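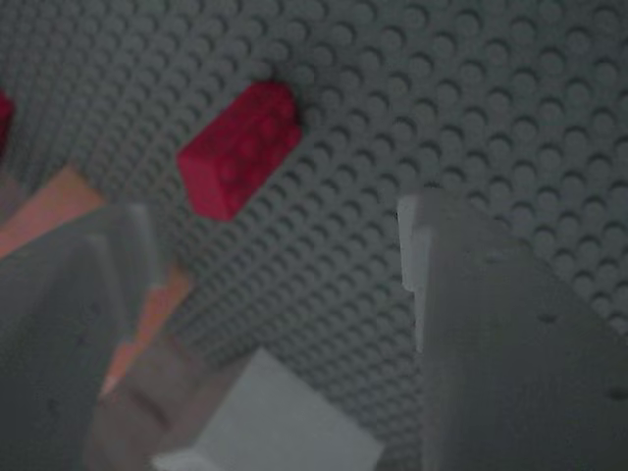 November, brick task, second notebook

Started at 8 with coffee and good intentions, and by the time I had the leader arm clamped down properly it was already getting late in the morning. Writing this up while it's fresh, mostly for Rosine, who takes over the recording next week and has never had to live with my folder names (sorry in advance!).

Where we are: the goal for this batch is still the dull one. Reach down to the baseplate, close on one brick, lift it, set it down at the other spot, go home. I drive the leader by hand, the white arm copies me, and everything gets saved as joint angles plus video. We had 40 episodes in the old Hitstead folder, but I've decided to throw those out. I watched a bunch of them back last night and I'm all over the place. In half of them I come in from the left, in the others I come straight down, and in a few I stop halfway to scratch my nose and the arm just hangs there waiting for me. No wonder the policy dithers.

So, new rules for myself. Come in high, turn the wrist first, THEN go down. I keep wanting to do both together because it feels natural in the hand, but then one finger gets to the studs before the other and drags, and I end up nudging the plate along with the brick. Turn first, descend second. It makes each episode a bit longer and I don't care.

Second rule, don't look at the arm while driving! I did the first few standing up and peeking over at the bricks, and of course the model doesn't get to peek. Sat down, looked only at the camera windows on the laptop, and was instantly terrible at it. The close view is fine for lining up sideways but depth is really hard to judge, gray fingers over a gray plate, and I closed on air more times than I want to write down. Got better after lunch. What helped was watching the shadow next to the brick and going slower over the last bit.

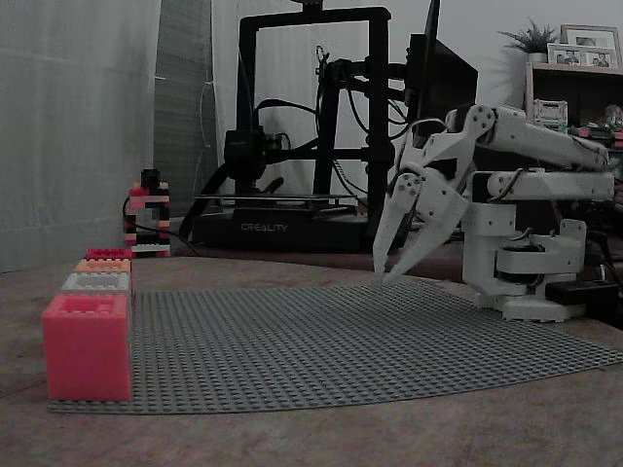 Also changed how hard I squeeze. The leader handle has no force feedback at all, so my instinct is to clamp down like I'm opening a jar, and the gripper motor gets cranky if I hold it there for a whole episode. Now I close until the brick stops shifting in the close view, then a tiny bit more, then leave my finger alone. Rosine, try this with a brick in your other hand first, it sounds silly but it gave me a feel for it.

Pulling a brick off when it's pushed onto the studs is a different story. Straight up doesn't work well for me, the fingers slide. A little rock of the wrist and then up is much better, but I can't do the rock the same way twice, so I'm leaving those out of this batch and only resting bricks on top of the studs for now. Once Delaunay (the training script, for anyone reading who missed the naming party) does something sensible with the easy version, we can come back to the pushed-on ones.

Recording settings, so I don't have to go digging again: 600 frames per episode, reset time 8 seconds. I tried a shorter reset and kept catching my own hand in the first frames, putting the brick back. If that happens, toss the episode right away, don't tell yourself you'll trim it later. I have told myself that before and the Sullen folder is still sitting there untrimmed.

Bad moment in the afternoon: the follower started lagging behind me, just slightly, like driving through syrup. I blamed the motors, then the USB hub, then went through the calibration file line by line. It was the Doltura sync job running on the same laptop and eating everything. Killed it and the arm was snappy again. Please turn sync off before recording! I put a sticky note on the lid.

Shoulder joint calibration: elbow and wrist match the leader nicely, but the shoulder sits a hair low when the leader is at rest. Homing position in the file is now 3,248 and it looks right to me. If the fingers touch the plate when you start up, check that number first, before you go loosening any screws.

To do
- redo the rest position so it starts higher off the plate
- move the start spot around more, I keep putting the brick in the same few places
- a run with a different color brick, just to see
- ask Rosine if she wants the leader on the left side, she drives left-handed
- delete Hitstead for real this time (backup is on the gray drive)

Wrist is sore, mine I mean. Stopping for today and letting the training run go overnight.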